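Kiran Thakur
2025-06-15

Covered the long table again. Brown paper off the roll, pulled tight, taped underneath at the ends. Takes two people if you don't want a crease down the middle.

The old sheet had lasted 21 days. Corners were gone and there was a tear near the far end that kept catching plates.

Then the grid. Blue tape, big rectangles, one long line first and the short ones off that. I used to make the rectangles smaller and the plates sat over the lines. Bigger is better.

Tape is whatever Finberg had in the sale bin. It comes up without taking the paper with it if you pull slowly – the Grikport tape did not.

Someone asked about the plates. They're from a mixed set I got at Dorkier, some 30 pieces with the cups. Bought for the colors. You can say "put it on the pink one" and there is no discussion.

Cups are in the cupboard. We don't use the cups.

Play food lives in a box under the white desk. It gets sorted at the end of the day, and by sorted I mean everything goes back in the box.

Rule for the table: one thing to a plate. If it doesn't fit, it still counts as long as it stays on.

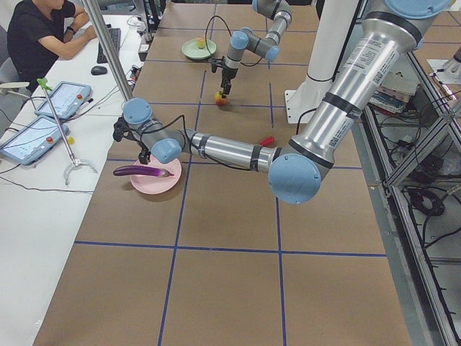
The eggplant is the one that never fits. It's long, so the round end goes over the rim of the pink plate whichever way you turn it. I've stopped turning it.

Pale green plate stays at the far end. I like having the two plates well apart so there's some distance to cover between them.

Small red things are the ones that go missing. I check the floor on that side before I sweep.

Looked at an oval platter at Isaksson for the eggplant. Three sizes, all white. Left it.

Next paper change is in July. I have enough on the roll for that one and then I need to order more.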